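The dish rack at Bednarek has slats, pegs and room for very little. The woman who designed it says that was the idea.

"People in small apartments wash two plates and a cup," she said in September 2025, at the long table where she does most of her work. "They don't need something the size of a suitcase by the sink."
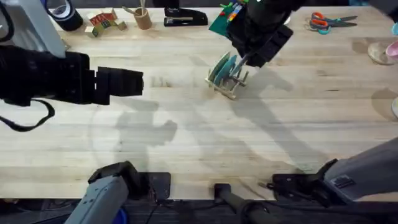
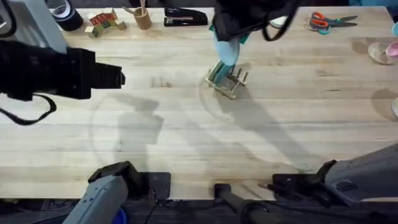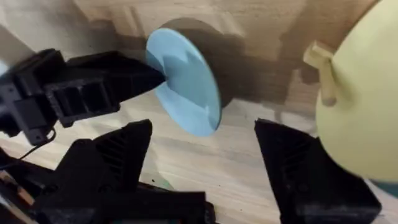

Light wood, a small rack, plates standing on edge.

She asked that her name be left out, as the shop is a shared business and her partners do the talking. Bednarek makes kitchen goods in small runs and sells them mostly through Unotico, a home store two streets over. The rack is called the Notum. It went on sale last December, and 1,889 have been sold so far.

The first batch was 100 racks, and she sanded every peg herself. "I would not do that again," she said.

Most of the changes since then have been to the spacing of the pegs. Her early racks held thin plates well, but anything with a deep rim leaned on its neighbor and stayed damp where the two touched. She moved the pegs farther apart and lost a slot.

"A customer wrote to complain about the slot. I told her to dry one plate by hand."

She oils her own rack every couple of months and keeps it off the counter when it isn't in use. She doesn't recommend the dishwasher, and she would like people to stop leaving the rack in a puddle.

A larger version, the Baltero, is planned for dinner plates and cutting boards. It has been delayed twice over the wood supply. She has a drawing of it and two samples, one of which she doesn't like.

"The feet are wrong," she said. "It rocks when you put a heavy plate at the end. I'll fix the feet first, then we can talk about a price."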